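계약서 473건을 다시 읽은 사람

울라 탕엔의 하루는 오전 여섯 시 반, 아직 난방이 덜 돌아간 사무실에서 시작된다. 북쪽 항구 도시 올네스(Olness)의 시청 공공조달실. 실장으로 온 지 이제 두 해째인데, 이 사람을 만나고 나면 '입찰 공고문'이라는 말이 전과 다르게 들린다. 정말이다! 나는 사흘 동안 그를 따라다니면서 제설제 단가표를 이렇게 재미있게 들여다볼 수 있다는 걸 처음 알았다.

탕엔이 부임하자마자 한 일은 읽기였다. 시가 맺어 둔 계약 473건을 첫 장부터 끝까지, 부속서까지 전부 읽었다. 직원들은 처음에 농담인 줄 알았다고 한다. 넉 달이 걸렸고, 그동안 그의 책상에는 노란 공책이 열세 권 쌓였다. 공책에는 이런 메모가 빼곡하다. "같은 복사용지를 부서마다 다른 값에 산다." "학교 창문 수리, 자동 연장만 여섯 번째." "이 조항은 누가 왜 넣었는지 아는 사람이 없음."
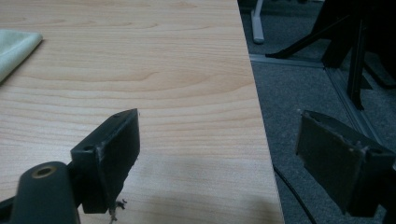
그 메모들이 지금의 개편안이 되었다. 핵심은 간단하다. 부서마다 따로 맺던 소액 계약을 품목별 기본계약으로 묶고, 공고문은 20쪽을 넘기지 않는다. 예전 공고문은 100쪽이 넘는 것도 흔했다. 동네 업체가 그걸 읽으려면 며칠씩 가게 문을 닫아야 했으니, 응찰하는 곳이 늘 같은 큰 회사뿐이었던 것도 무리가 아니다.

"어려운 말을 지우니까 어려운 사업만 남더라고요." 탕엔은 웃으면서 빨간 펜 자국이 가득한 초안을 보여 주었다. '상기 제 조건을 충족하는 자에 한하여'가 '아래 조건을 갖춘 업체는'으로 바뀌어 있었다. 별것 아닌 듯해도 이런 문장이 수백 개다.

실무를 맡은 사람은 계약 담당관 오타르 노르딘이다. 시청에서만 잔뼈가 굵은 그는 처음에 개편안을 꽤 강하게 반대했다. 묶어서 사면 작은 업체가 더 밀려난다는 이유였는데, 탕엔은 그 지적을 그대로 받아들여 기본계약을 구역별로 다시 쪼갰다. 노르딘은 이제 구역 지도를 둘둘 말아 들고 다니며 설명회를 연다. 나도 한 번 따라갔다. 저녁 일곱 시, 어시장 이 층에 배관공과 빵집 주인과 인쇄소 사장이 모여 앉아 지체상금 계산법을 두고 한 시간 반을 토론했다. 이렇게 열띤 행정 설명회는 정말 오랜만이었다.
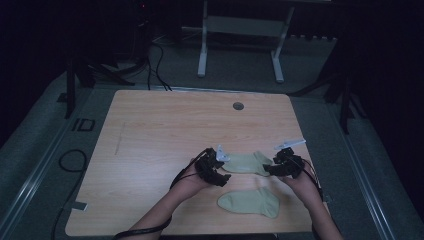 성과를 묻자 탕엔은 숫자보다 급식 이야기를 먼저 꺼냈다. 초등학교 빵 납품에 귀네쉬(Güneş)라는 제과점이 처음으로 응찰해 한 구역을 따낸 것이다. 직원이 몇 안 되는 가게라 예전 같으면 보증금 조항에서 막혔을 텐데, 새 기준에서는 납품 규모에 맞춰 보증금을 낮춰 준다. 한편 오랫동안 전 구역을 맡아 온 벨덴(Bellden)은 이의를 제기했고, 심사는 두 달을 끌었다. 결정문은 탕엔 쪽 손을 들어 주면서도 평가 배점을 더 일찍 공개하라고 권고했다. 그는 그 권고가 맞는 말이라며 다음 공고부터 바로 반영했다.

물론 모두가 박수를 치지는 않는다. 시의회 재정분과의 마르기트 린드홀름 의원은 속도가 걱정이라고 했다. "방향은 좋아요. 그런데 담당 인력은 그대로인데 계약 관리 업무는 늘었습니다. 겨울에 제설 계약이 한꺼번에 돌아올 때가 진짜 시험이겠지요." 탕엔도 이 점은 순순히 인정한다. 올해 예산에 두 자리를 더 요청했고, 한 자리만 받았다.

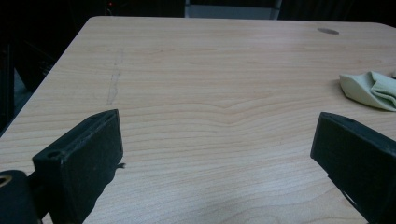 그래서 요즘 조달실이 매달리는 것이 계약 일정표 '예시데(Gesside)'다. 어느 계약이 언제 끝나고 누가 언제까지 갱신 여부를 정해야 하는지 한 화면에 보여 주는 내부 도구인데, 화려한 구석이라곤 하나도 없다. 그런데 이게 참 좋다. 만료 여섯 달 전이면 담당자 이름 옆에 주황색 줄이 뜨고, 석 달 전이면 부서장에게도 뜬다. 자동 연장으로 흘러가던 계약 가운데 대략 3분의 1이 벌써 이 줄에 걸려 다시 검토를 받고 있다고 한다.

마지막 날 오후, 탕엔은 막 들어온 신입 직원과 나란히 앉아 청소 용역 계약서를 소리 내어 읽고 있었다. 조달실에서는 새로 온 사람이면 누구나 이렇게 한다. 읽다가 숨이 차는 문장에는 표시를 하고, 둘이서 고쳐 본다. 그날은 네 번째 조항에서 멈췄다. 한 문장이 열한 줄이었다. 탕엔이 펜 뚜껑을 열면서 신입에게 물었다. "자, 이걸 어디서 끊을까요?"

관련 기사
제설 계약, 1월에 다시 묶는다
잉에예르드 헤들룬드 감사관 "공개가 가장 싼 감사"
작은 업체를 위한 입찰 보증금 읽는 법
스베레 토르비크 칼럼: 시청 창고에는 무엇이 있나
어시장 이 층의 저녁 설명회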